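Support > Clorkitz Label Printer > Set-up Guide > Section 4: Loading and Calibrating Label Stock

Last updated: May 8, 2020
By Mariann Csonka

4. Loading and Calibrating Label Stock

This section covers the first roll load, sensor calibration and the test print. Complete Section 3 (Power and Data Connections) before starting. The procedure applies to the desktop model with the standard roll holder. For fan-fold stock, see Section 6.

4.1 Loading the roll

1. Set the power switch to OFF.
2. Press both side latches and lift the cover until it locks upright.
3. Pull the roll guides apart and place the roll between them with the printable side facing up.
4. Slide the guides in until they touch the edges of the roll. Do not press them tight. The roll must turn freely.
5. Feed the leading edge under the sensor arm and over the black roller.
6. Leave one full label past the tear bar.
7. Close the cover and press down on both sides until each latch clicks.

CAUTION: The print head stays hot after use. Let the printer stand for 2 minutes with the cover open before touching any part near the head.

NOTE: A full roll of Fleva standard stock holds 1,716 labels. The label counter does not reset when a roll is changed. To reset it, open Settings, select Media, and choose New Roll.

4.2 Calibrating the gap sensor

Calibrate after the first load and whenever the label size or brand changes.

1. Set the power switch to ON and wait for the steady green light.
2. Hold FEED until the light blinks amber, then release.
3. The printer feeds several blank labels and stops at a gap. Do not pull on the stock while it is moving.
4. Press FEED once. One label should advance and stop with the gap at the tear bar.

If the stop position drifts, clean the sensor window with a dry, lint-free cloth and repeat from step 2. Error 209 means that no gap was found. Check that the stock is under the sensor arm and that the Media Type setting is Gap, not Continuous.

4.3 Test print

1. In the Altelell driver, open Tools and select Print Test Label.
2. Check that all four border lines are complete.
3. If the print is faint, raise Darkness one step at a time. Settings over 70 shorten the life of the print head.
4. To print a picture label, select Insert, then Photo, and set Dithering to Fine.
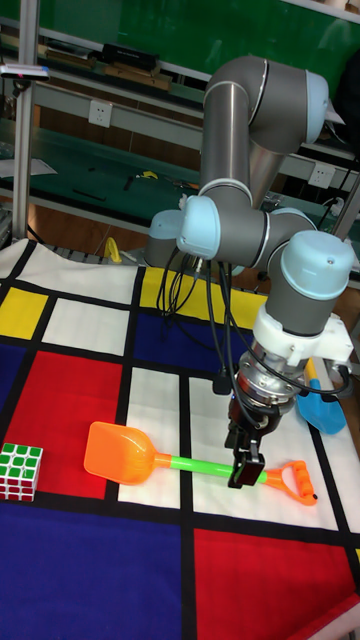

Bouazza writes that step 2 of the calibration only worked for him once he had closed the Altelell status window, and asks for this to be added to the guide. The status window holds the data port open while it polls the printer. Close it before calibrating over a USB connection. Network connections are not affected.

4.4 Storing opened stock

Keep opened rolls in the original bag, away from direct sunlight. Stand them on end. Before reloading a stored roll, remove the outermost turn of labels and repeat 4.2.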